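README - Pondix pattern index

Plain text list of knitting and crochet leaflets, one line per leaflet. Started by Vicente Tapia from the shop boxes at Lukinlow, tidied up by Olga Leiva, now looked after by me (Brodie Brunton). Last proper update 5 April 2018.

What's in it

About 800 leaflets. Mostly DK and aran, a fair bit of 4 ply baby stuff, a little chunky. Crochet is in the same file, marked C in the craft column. No charts, no scans of the instructions, don't ask - it's an index, you still need the leaflet.

Columns

number - as printed on the front. Keep leading zeros
title - as printed, spelling mistakes and all
yarn - name on the leaflet, not what you would knit it in now
weight - 2 ply, 3 ply, 4 ply, DK, aran, chunky
sizes - chest in inches where given. Cm only if there are no inches
craft - K or C
box - which box at Lukinlow
notes - anything else, missing pages, tea stains, pencil sums

Blank means we didn't look. A dash means we looked and it doesnt say.

Pictures

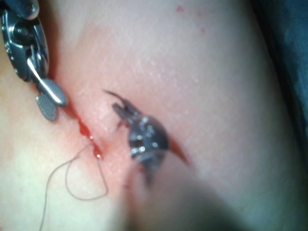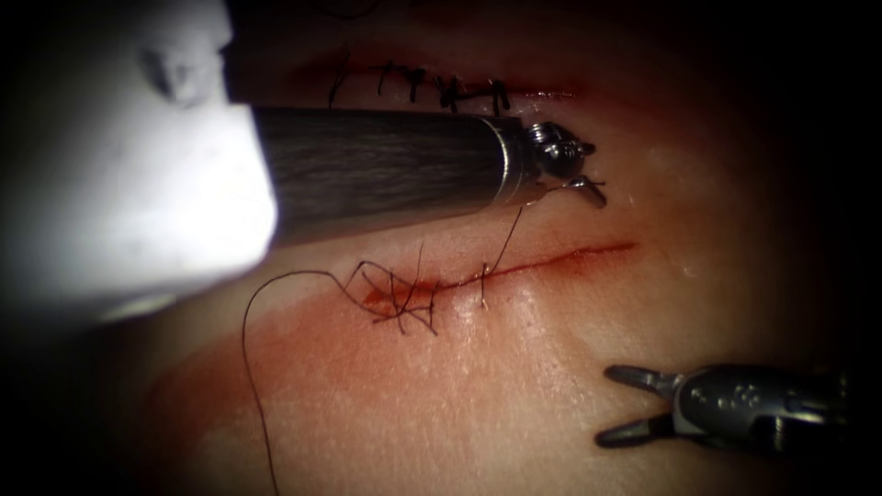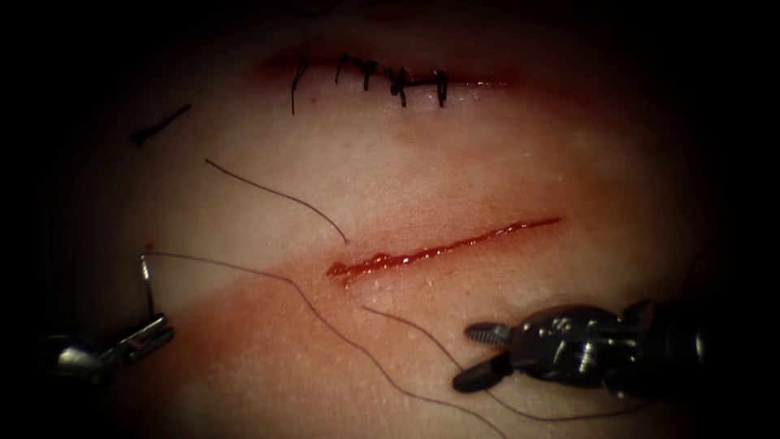
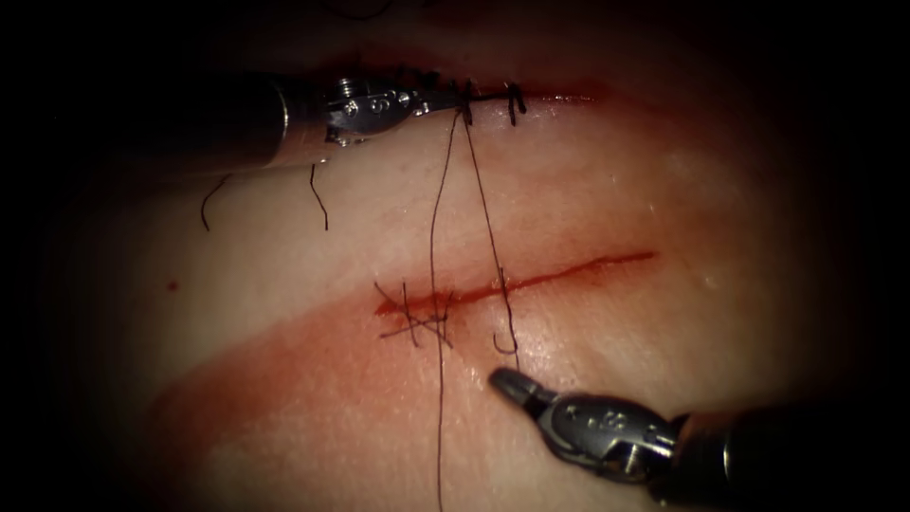 Known problems

Ronent leaflets were renumbered at some point so the same cardigan can be in twice under 2 numbers. Torquil Munro has a list of the pairs, not merged yet.

Medina box was typed up in a rush in January. Titles fine, sizes dodgy. Check against the leaflet before you buy wool.

"Jumper" and "sweater" are both used, search for both. Same with waistcoat / slipover, and bed throw / afghan / blanket.

Yarn names with an ampersand come out wrong if you open the file in an old spreadsheet. Open as UTF-8.

Hats and mitts sets - some have one line, some have a line per item. Meant to be one line. Fixing as I find them.

Not in yet

Magazines. Diarmuid Tully reckons there are 2,000 patterns in the magazines alone, so not soon. Anything handwritten. The toy patterns, apart from the first 100, which are in with box T and no sizes.

Adding lines

Send them by email, same column order, tabs not commas (titles have commas in). Put your initials in notes. One weight per line please - if a leaflet gives DK and aran versions do it twice. Don't re-sort the file, I do that at the end and it makes a mess of the compare otherwise.

Use

Copy it, print it, whatever you like. A mention of Pondix would be nice. The leaflets themselves belong to whoever published them and we can't photocopy them for you - lending is fine, ask Olga.

To do
- merge the Ronent pairs
- needle sizes column? old UK sizes and mm, needs somone with patience
- box 14, water damage, see what's readable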